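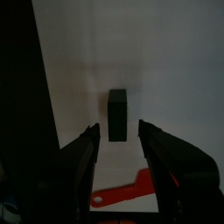 A small black block standing on a pale work surface.

Clasitz to move Prandham packing work to Troleline

2019-12-02

Clasitz, the mail order supplier of household spares, will move its packing and returns work from Prandham to a larger building at Troleline in July. All 16 people now employed at Prandham have been offered the same jobs, at the same pay, at the new site.

The company has rented the Prandham unit since it began trading. Stock is kept on two floors there and has to be carried down a single staircase before it can be packed. The Troleline building is on one level and has its own loading bay, so parcels can go straight from the packing benches to the van.

Clasitz lists 429 parts in its current catalogue, mainly feet, caps, hinges and handles for furniture and kitchen units. Of these, 410 will be held at Troleline from the first day. The rest are slow sellers and will be ordered from the makers when a customer asks for them. Delivery on those lines will take up to two weeks.

Kasun Cassim, operations manager at Clasitz, said: "We ran out of room at Prandham a good while ago. Returns have been stacked in the corridor and it slows everyone down. The new place is plain but it is dry, it is flat and the lorries can get to it."

Customers do not need to do anything before the move. Orders can be placed by post, telephone or through the website as usual. There will be no dispatch on the Thursday and Friday of the changeover week, and orders received on those days will be sent the following Monday. The new returns address will be printed on delivery notes from July. Parcels sent to the old address will be forwarded until the end of the year.

The trade counter at Prandham will close. Regular trade customers will be able to collect from Troleline by arrangement, between 9am and 3pm on weekdays.

The lease was arranged by Kanagaratnam, the letting agent for the Troleline building. Minor works to the lighting and the staff kitchen will be carried out in the spring.

Chathurika Miah, who runs the returns desk, will be in charge of the move. Account holders will receive a letter with the dates and the new telephone extensions.

Ends

Press enquiries: Chathurika Miah, Clasitz, Prandham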